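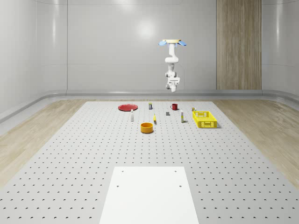 ## Re: Wrist view vs. overhead view, clutter set (Brendstead sim)

**tcollado** wrote:

Results for the two-view policy are up. Training set is 3,102 simulated demos, evaluation is 218 held-out layouts. Dropping the wrist view costs us 22 points of grasp success. Overhead only is fine for the mug and the basket and poor on anything slim.

**onard_k** wrote:

Did you hold the image budget fixed? If the overhead-only run sees half the pixels, the 22 points mix two effects.

**tcollado** wrote:

Fixed. Overhead-only gets both crops from the same camera. Config is in the Gollari branch.

**escobar7** wrote:

I don't buy the wrist view as the cause. Close in, a yellow cylinder between the fingers blocks a wide strip of the board, and the yellow basket is right behind it. Low contrast, little context.
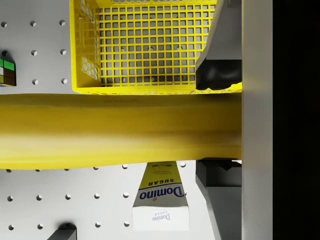 *Brendstead Sim Notes, No. 22*

**tcollado** wrote:

Frames like that one are in the issue I linked. Masking them changed nothing I could measure.

**escobar7** wrote:

Masked at test time or in training?

**tcollado** wrote:

Test only.

**onard_k** wrote:

Then it doesn't answer him. Retrain with the mask; 1,053 demos should be enough to see a trend.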